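Home – Kitchen – Bathroom – Workshop – Contact
Filed under: Cleaning > Painted surfaces

Wiping down white cabinet fronts

White doors and drawers show hand grease first along the top edges and next to the handles. Clean these areas every two weeks and the full front every six. Use a microfibre cloth, wrung out until it no longer drips, and a few drops of washing-up liquid in warm water. Avoid cream cleaners, which dull the paint.
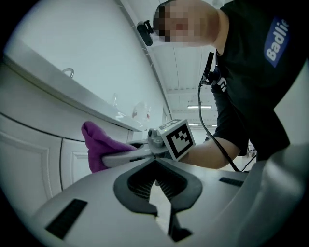

Work from the worktop edge downwards. Dirty water left under the overhang runs down the face later and dries as a yellow line. Fold the cloth into quarters and turn to a clean side when the first one greys.

Raised panels hold dust in the lower groove. Push a single layer of cloth into the corner with a fingertip – a cotton bud does the same job on narrow mouldings.

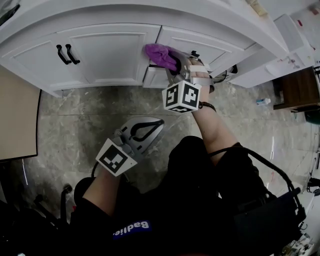

Tadhg Dolan
Surfaces and Finishes Editor, Wundthorpe

Drawer fronts are best done with the drawer open a little, so that the top edge can be reached. Wipe along the edge in one direction, then dry it. Water standing in the joint swells the board under the paint, and the damage cannot be reversed. Bar handles should be wiped behind as well as in front.

In the bathroom the method is the same, with one addition. Limescale collects at the base of the tap and along the back of the basin; treat it before starting on the cabinet, and rinse well. Ribbed trim is wiped lengthways, never across.

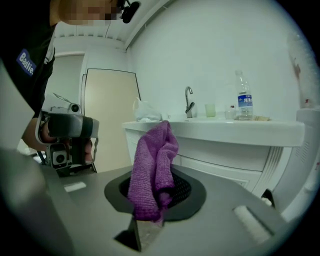 Purple microfibre cloth, with the vanity unit and basin behind.

Wash cloths at 40 degrees without fabric softener.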